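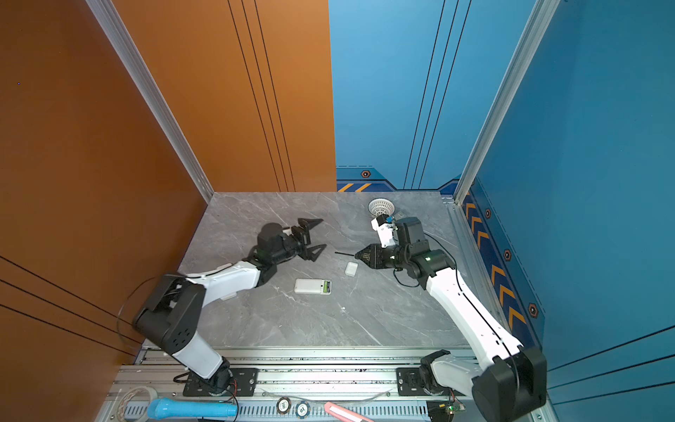

Notebook, two-arm cell, 10 May 2026
Handover teaching, remote control, both arms

Started the morning by reading back through my own notes from November, which I recommend to everyone and hardly ever do. Back then we were guiding a single arm by hand, pushing it about like a reluctant shopping trolley, and my main complaint was that my own elbow kept getting in the way of the thing I was trying to show. Driving both arms remotely is so much nicer! You can sit down, for a start.

The plan for this batch (Mesavent, second round) is the handover. One arm picks a thing up off the table, brings it to the middle, the other takes it and puts it down on its own side. I'm driving from the Flotholm handles, and Hrvoje Krasniqi is on the keyboard marking the start and finish of each go. We swap when my wrists begin to grumble.

Things I want to remember about how to drive it:

Bring both grippers to the middle first, jaws open, and let them face each other for a breath before going down for anything. I used to skip this and went straight for the object, and then the two arms met at silly angles and I had to untangle them while the recording ran on. With the little pause in, every go starts from much the same pose and the playback is far easier to read.

Lift higher than you think you need to. The power bank is flat and long and wants to be taken by its short end if the other arm is going to have anything left to hold. The small square box is kinder, but it gives the second gripper very little room.

Slow hands on the take. The giving arm keeps its grip until the taking arm has closed properly, and I count two in my head before letting go. Hrvoje says he can hear me counting. Fair enough.

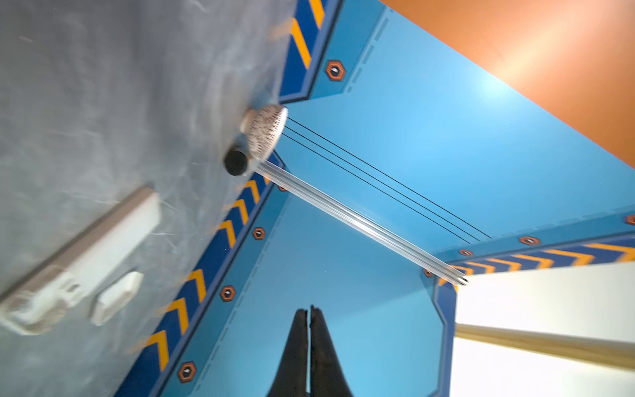 Wrist views are the part I've been putting off, so after lunch I made myself a pot of tea and went through them properly. My habit is to drive by looking at the table with my own eyes, and the learner hasn't got my eyes, it has what the cameras give it. When I swing the wrist quickly the tabletop smears into grey cloud and the white things lying on it go soft at the edges, while the chevrons and the bolts on the blue panels stay perfectly readable behind the fingertips. Lovely for working out where the wrist is pointing, not much help for picking anything up. So I'd like us to turn the wrist gently whenever there's something on the table we care about, and save the brisk moves for going home.

I tried a few goes that way before packing up and they feel dreadfully slow from the chair. On playback they look fine. Hrvoje thinks we could go a shade quicker on the way in and I'm happy to try it his way tomorrow.

Count so far: 2,662 goes in the Mesavent folder, counting the old ones. We want another 200 of the handover before Drimora starts training on it. Four from today are marked bad, all mine, all dropped too early. Please leave them in the folder with the mark on, as Mujić asked to have the failures as well.

To do: retape the left handle grip, ask Drimora whether they want the pause trimmed off the front of each go, and find out who has the spare foot pedal.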